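Binding the transmitter to the receiver

Your Lumden quad leaves the factory already bound to the transmitter in the box. You only need this section if you have replaced the receiver, bought a second transmitter, or the status light on the quad keeps flashing red after start-up.

Before you start

Take all 4 propellers off. Charge the flight battery fully and fit fresh AA cells to the transmitter. Move at least 3 metres away from any other transmitter that is switched on.

CAUTION: Never bind with propellers fitted. The motors can start without warning if the throttle channel is reversed.

1. Switch the transmitter off and push the throttle stick all the way down.

2. Centre the trim tabs. The transmitter beeps twice when a tab passes its centre position.

3. Hold down the bind button on the receiver with a plastic tool and plug in the flight battery. Let go once the light flashes quickly.

4. Hold down the BIND key on the transmitter and switch it on. Keep holding until the screen shows the model number.

5. Wait for the receiver light to turn solid green. This can take up to 12 seconds.

6. Unplug the flight battery, then switch off the transmitter. Always do it in this order.

7. Switch the transmitter back on, plug in the battery and move each stick. Check the colour of the light again — it should stay green.

Note: Binding clears any failsafe you have saved. Set it again before you fly (see Setting the failsafe).

Note: The Jadari receiver has 2 bind modes. Use mode A with the standard transmitter. Mode B is for older transmitters and gives you fewer channels.

If the light does not turn green

Unplug everything and repeat from step 1 with the transmitter a little further from the quad. If it fails again, check that the receiver lead is seated the right way round, with the brown wire nearest the edge of the flight controller.

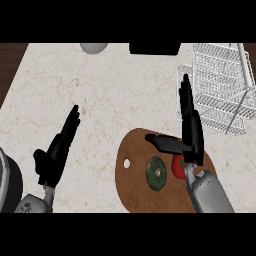

Marble-patterned countertop, seen from above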